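2020-12-01

Snow since before I got up, wet and heavy, the kind that slides off the porch roof in slabs. I cleared the steps twice and gave up on the driveway. The bus to Clillthorpe was running but late, so I worked from the kitchen and went in tomorrow's direction with the mail instead.

The heating bill came. It was $207, up from last month, and the back room still won't hold its warmth. I put the rolled towel against the door and moved the Betancur chair closer to the radiator. The seat needs redoing before spring. I got a price for it in July and never called back.
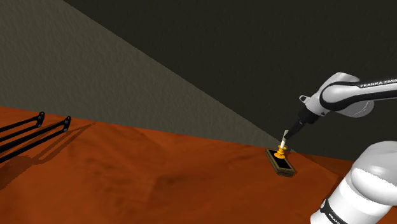

Yellow candlestick on the red tabletop. Rendered.

Bread in the afternoon. I used 960 grams of flour, the last of the Karno bag, and let it go too long because I was on the phone with the insurance people — 13 minutes on hold, then the wrong department. The loaf spread sideways but tastes fine. I had two slices with soup and froze half.

Read more than 13 pages of the Sketon history, finally past the chapter on the canal. The author likes lock gates more than I do. The part about the flood year was good, and I want to look up where the old mill stood, if there is anything left of it.

Knee is better today. I skipped the stretches anyway. The forecast says clear and colder by morning, so the steps will need salt first thing, and I'm nearly out — put it on the list with flour, lamp oil and stamps. Bed at ten.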